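Setting up your Sillov air purifier

Part 2: Finding a spot and running it for the first time

I've set up more of these than I can remember, and I still see people plug the thing in behind a couch and then write to me that it doesn't do much. So let's take this part slowly (it's the fun part, I promise!).

1. Pick a spot with open floor all around it. I like to leave 28 inches between the back grille and the nearest wall.

2. Set the purifier down flat. Carpet is fine as long as the pile is short. On a thick rug, slide the base plate from the box underneath first.

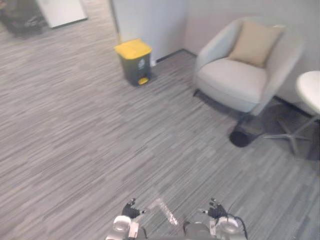 3. Pop off the back cover by pressing both tabs at once. The filter ships in a plastic bag, and yes, you have to take it out of the bag. I forgot on my very first one and ran it like that all night.

4. Slide the filter in with the pull tab facing you, then click the cover back on. You should hear two clicks. If you only hear one, push on the lower left corner — it's always that corner.

CAUTION: Keep the plug out of the wall until the cover is on.

5. Plug it in and hold the fan button until the light turns blue. Let it run on high for 40 minutes with the door closed. There may be a faint new-plastic smell, and mine was gone by dinner.

Note: The Sillov is meant for rooms up to 186 square feet. In a bigger room it'll still help, but expect to leave it on medium most of the day.

6. Think about what else is near it. Curtains get sucked against the grille, and shoes bring in a lot of grit, so I keep mine a few steps away from where they come off. Dae-han Cha, who tests the filters with me, moved his unit out of the entryway and the pre-filter stayed clean well into March.
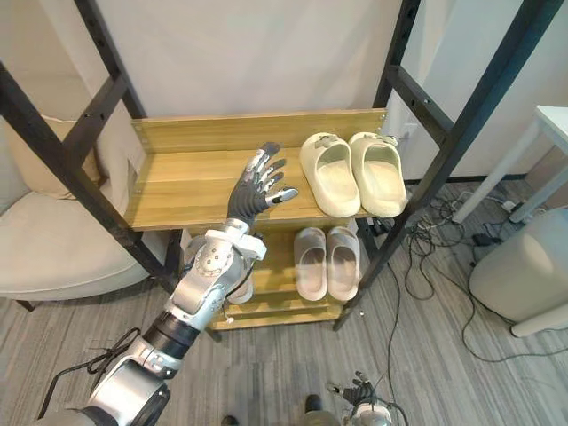 Shoe rack with wooden shelves and a black metal frame.

7. Once you're happy with the spot, press and hold the timer button to save your fan setting. It'll come back at that speed after a power cut.

If the light blinks orange at this point, the cover has come loose, so go back to step 4.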